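I had been promised fashion drawings, and the Hornby print fair did have some, once you got past the jam. Entry was 3 pounds, which bought a paper wristband and the right to queue.

The good stuff was on the back wall, where Bit-na So had hung two rows of magazine plates, all long necks and enormous hats. She sells them singly. I asked whether breaking up the old annuals bothered her and she said the mice had started it.

Next door, Gil-soo Lim was signing his comic about a glove cutter who solves a murder. It is set in 1984 and the shoulder pads are drawn with real feeling. The murder is less convincing. I bought it anyway, and a second copy for Yasmine, who will point out that the gloves are wrong.

The talk on inking hats ran 60 minutes and covered one hat.

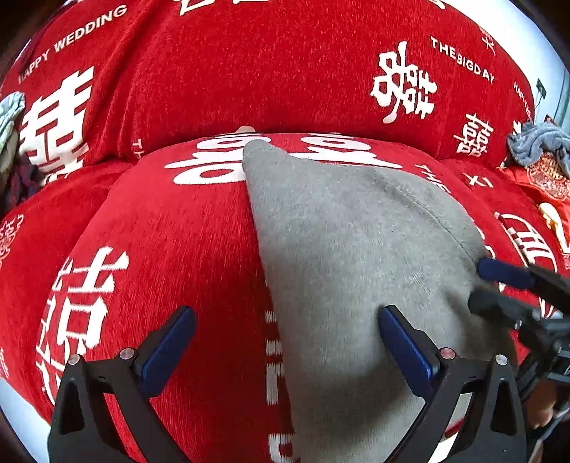

HAPPY WEDDING and THEBIGDAY, white lettering on red

Tea was 2 pounds and came without a lid. I left with a flat parcel, no change for the bus and a leaflet for the April fair, which has a talk on sleeves.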